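The general manager of Sabatier started in the dish room of a hotel in August, the summer after high school, and planned to stay until classes began. Classes began and the job went on. "They moved me to the line, and I liked the hours," the manager says. "I was asleep by 3 and up at 11, and it suited me."

After the hotel came 9 years at Arau, a banquet house with a bar in front. The first 4 of those were spent in the kitchen and the rest on the floor. Going from one to the other meant a pay cut at first. "I had no idea how to talk to a table. I carried plates and kept quiet. A server there finally told me to learn the wine list or go back to the grill, so I learned it."

Sabatier opened with 50 seats and a staff of 15. The owners had run a lunch counter called Talico and wanted someone who could write a schedule and also cover a station when a cook called out. The interview lasted most of an afternoon and ended with the candidate making an omelet.

Costs take up much of the week now. A repair to the walk-in cooler came to $2,495 in the first year, and the menu was trimmed to pay for it. "We dropped the veal and two desserts. One regular still asks for the lemon tart."

Hiring has been steadier. Most of the cooks came from Jisus, a bakery and cafe that cut its dinner service. The manager looks for people who have closed a kitchen before and does not care much about culinary school.

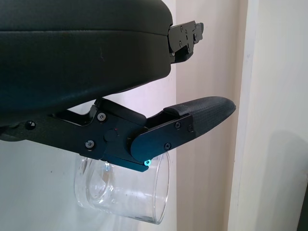 People & Careers

Asked about a second location, the manager is in no hurry. The lease has years left on it, and the patio needs a new drain before spring. "I'd like to take a vacation first. After that, we can look at buildings."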